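About Prikau

Prikau fits small two-arm cells into packing and inspection rooms. The company has 45 employees and is run by Lena Szulc and Lajos Hegyi.

Our standard cell, Plisa, is a tabletop in an aluminum extrusion frame with one arm mounted on each side. It handles light items such as glass cups. 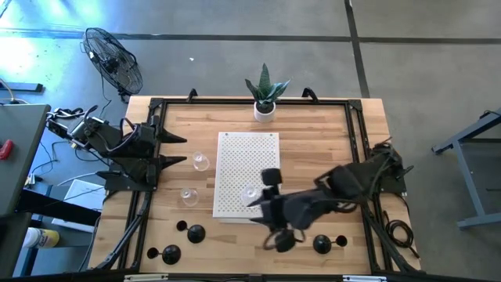 Operators keep their posts when a cell goes in. Repetitive lifting drops off – setup, fault clearing and quality checks take up more of the shift. Training lasts 2 weeks and is led by Amândio Esteves.

Page updated 8/23/25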